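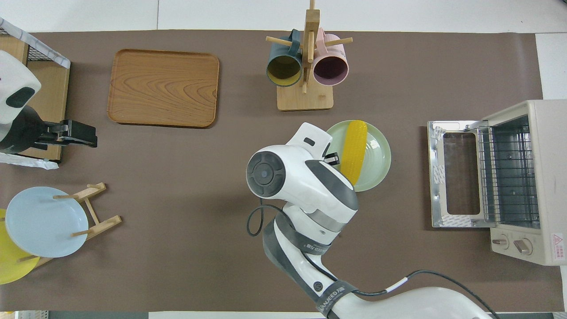
What do you really need on the table in a small kitchen? A mug tree, one tray, a plate for every person who eats, and a mat under all of it.

I came to this answer slowly. When I moved to the apartment on Penemside Street I had three boxes of kitchen things and a table which was also my desk. I unpacked all three boxes on the first evening and then I could not find a place to put down a cup of tea. For the next weeks I ate with the plate on my knees. My neighbor Mitsuko Sugawara came to borrow salt, looked at the table, and asked me if I was moving out.

So I began again, and this time I began with the mat. I wanted a brown one, because my table is white and every drop of coffee on it looks like an accident. A mat also makes a border. What is on the mat belongs to the kitchen, and what is outside it must go back to the shelf before I sleep. I don't always follow this rule, but it is good to have it.

**The mug tree**

My mother would say a mug tree is a thing for people with too many mugs. I have few mugs and I still like it. Mine is light wood, a post with dowel arms, and I paid 30 for it at Sutico when they were clearing the old stock. In the cupboard my mugs stood one inside the other, and I broke two of them pulling out the wrong one. Now they hang with the openings down, so dust does not fall in.

I keep the teal mug on the left and the pink one on the right. The pink one has a dark maroon color inside and I use it for tea, as the tea does not leave a visible ring on it. The teal one is yellowish inside and there you see everything. Janka Vlček, who stayed with me for a week in May, drank from the teal one each morning and washed it with baking soda each evening, and I have never seen it so clean again.

One thing to check before buying: the base. A narrow base will tip when you hang a heavy mug on one side only. I take the mugs off one after another, and with a wide rectangular base I don't have to think about which one goes first.

**The tray**

I resisted the tray for a long time, it seemed to me a hotel thing. Then I got one as a gift from Efe Edet, wooden, with rounded corners and a warm orange-brown grain, and now it does more work than any pan I own. It carries breakfast to the window. It carries the dirty dishes back. When I am cooking, it holds the onions and the garlic, so the skins stay in one place and I shake them into the bin at the end. The raised edge is low, but it is enough for onions.

It should not go in the dishwasher. I wipe it with a damp cloth, dry it right away, and rub in a little oil when the wood starts to look tired.

**Plates, and corn**

The plates I bought last. I looked at a set from Dafis in white and a set from Seltovis in gray, and in the end I took pale sage green ones from a market stall with no name at all. They are round, with a raised rim, and the rim matters to me because I eat many things with butter.

Corn, for example. Yellow corn on a pale green plate makes me want to cook it again the next day. I boil it for a short time with no salt in the water, and then I put butter, salt and a little lime on it at the table. Hauwa Nwankwo taught me to roast it dry in a heavy pan and turn it often until there are dark spots – she says boiled corn is for hospitals. I make it both ways and I tell her about only one of them.

**What I gave away**

A salad spinner, a second colander, an egg slicer, a fondue pot without forks. Everything went in one box to the exchange shelf downstairs, and by the next evening the fondue pot had gone to somebody. I hope they have forks.

I still have no good solution for lids. They slide behind the pots and they make a terrible noise when I look for one of them in the morning. If you have a small kitchen and you keep your lids in some clever way, please write to me in the comments.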